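Sep 13, 2022. Prop shop, Skirkton.

Guleck trailer is down to 17 shots. Fitzgerald dropped the attic door gag because it reads too dark on a phone. The latex mask for shot 12 tore at the jaw again — patched with two coats, curing overnight. Keisha Haddad wants the hinge sound an octave lower. 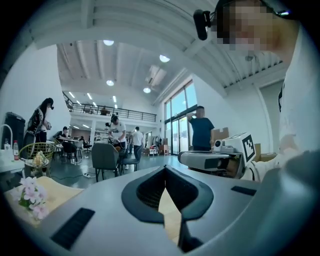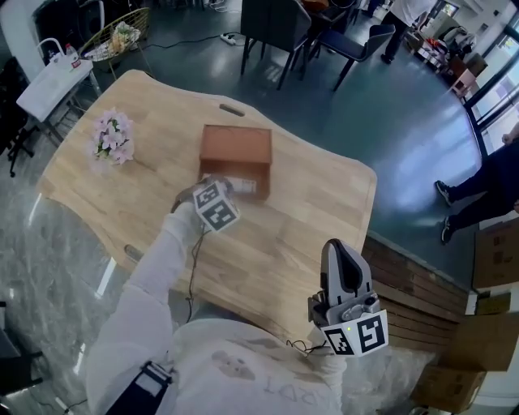

Grippers in use, two views. The flowers and open box are in the second.

Blood mix: batch 7 still too orange under the blue gels. Added more brown, will retest with Tavion. Esperanza has the title card at frame 307 and it needs to land later, after the scream. Ask Gallagher if the Triltthorpe cellar is free before the end of September.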